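Sourdough starter stuck at week two – keep going or start over?

Home Baking > Bread > Starters and Preferments

kpetrenko
March 27, 2020
My starter is two weeks old and I can't get it past a certain point. It bubbles, it smells sour, but it never doubles. I feed it once a day in the morning, equal weights of flour and water, store brand all-purpose. The kitchen runs cold at night. I've read that I should throw it out and start again with rye, and I've also read that I should never throw one out. Flour is hard to find here and I don't want to waste a bag. Which is it?
Kendra

oldmill_diane
Don't throw it out. Bubbles and a sour smell mean something is living in there. Two weeks in a cold kitchen is young. Mine took all of January the year I made it. Feed it twice a day if you can spare the flour and put it on top of the fridge.
– Diane Penner

zmacp
I'll disagree with Diane on twice a day. If it's sluggish and you feed it more often, you dilute what's there. Let it peak, then feed. If that takes 30 hours, then it takes 30 hours. What matters more is the flour. Swap a spoonful of the white for whole wheat or rye and leave everything else alone.

kpetrenko
I do have a little rye, maybe enough for a week of spoonfuls. How do I tell when it has peaked if it barely moves?

chunyin_lu
Rubber band around the jar at the level right after feeding. Check it when you walk past. When the top goes from domed to flat, or starts to sink, that's your peak.

Also, how thick is it? Equal weights with all-purpose can come out pretty runny, and a runny starter lets the gas out. You may have more activity than you think. I keep mine stiff for that reason, and I mix it in a bowl first and then move it to the jar, so there's no dry flour stuck in the bottom corners. Bowl and counter: 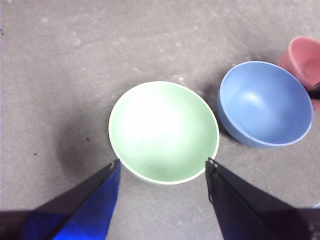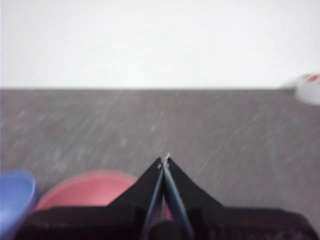

For a stiff one use 3 parts flour to 2 parts water by weight. It should be like soft dough and you'll need to knead it a few times with your fingers. It rises slower but it holds the rise, so you can read it. Once it doubles three feedings in a row, go back to equal weights if you prefer pouring.

zmacp
Stiff is fine, but now she's changing the flour and the water at the same time and won't know which one worked.

chunyin_lu
She wants bread, so I don't think it matters which one worked.

oldmill_diane
Zachary, you said the same thing to the woman with the Florkberg rye last year and she changed both and had a loaf in a week.

zmacp
She also moved it next to a furnace.

marjanp
Can I ask about amounts? Kendra, how much are you keeping? I was carrying a huge jar and going through flour like crazy. Now I keep 30 grams and feed it 30 and 30, and build it up the night before I bake. If flour is short where you are, that will help more than anything else. The discard goes in pancakes.

kpetrenko
I was keeping 251 grams. I weighed it just now. So that's where my flour went.

marjanp
Yes, cut that way down. Use 200 of it for crackers or pancakes and carry on with the rest, or go even smaller.

oldmill_diane
Agree with Marjan. And I'll give Zachary half a point – with a small amount, once a day is OK until it wakes up. I still say put it somewhere warm. Oven with only the light on, and tape a note on the door so no one preheats it.

kpetrenko
OK. Going down to 30 grams, a spoonful of rye, stiff, in the oven with the light on. I know that's four changes. Pancakes tonight.

zmacp
Write down the times at least.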